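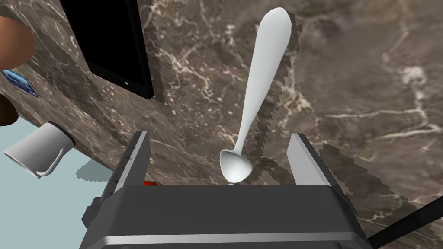
Hi, I'm Delali, and I run Rellholm Pride, the LGBTI community group for Rellholm and Cumden. We started in September with 4 people squeezed around my kitchen table and a very long list of things we were cross about. Partner benefits at work, mostly, and the forms at the county office that still asked for "husband" and "wife"!

These days there are 151 of us on the mailing list, and we meet at the Lahtinen Rooms on Wurkton Street (side door, the buzzer sticks, push hard). We write to lawmakers, we go along to hearings, and we help couples figure out paperwork after they get married, which can be a slog if one of you was born abroad. Our last petition on equal parental leave got 748 signatures, and I carried the whole stack up the steps myself.

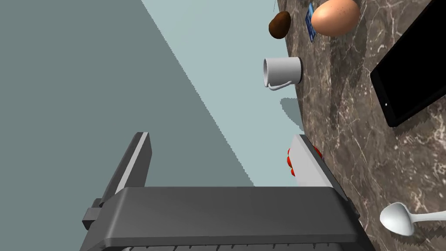
Hertta Rantala wrote to us after her first meeting: I came for help with my wife's leave application and ended up staying for the letter writing. I'd been dealing with her employer on my own for months and it was such a relief to talk to people who'd done it.

Membership is $20 a year, or free if that's a stretch, just tell me or Booker Park at the door. You don't have to be out to come, and you don't have to speak. Straight friends and parents are very welcome too (my mom's a regular).

Page updated 8 May 2019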